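Bikemo Help > Stationary Trainer > Set-Up

Section 7: Leveling the trainer

1. Unfold both legs until they click. If only one clicks, fold and try again, with feeling.
2. Turn the leveling foot until the trainer stops rocking. 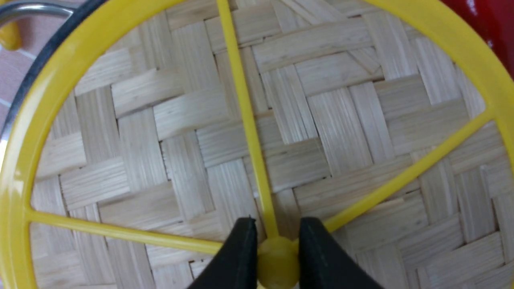
3. Tighten the lock nut by hand. Pliers will get it tighter, and you will then own it that way forever.

Note: Thick carpet counts as a slope.

Caution: Do not stand on the pedals until step 3 is done. Your downstairs neighbors will also thank you.

© Bikemo | Contact us | Back to top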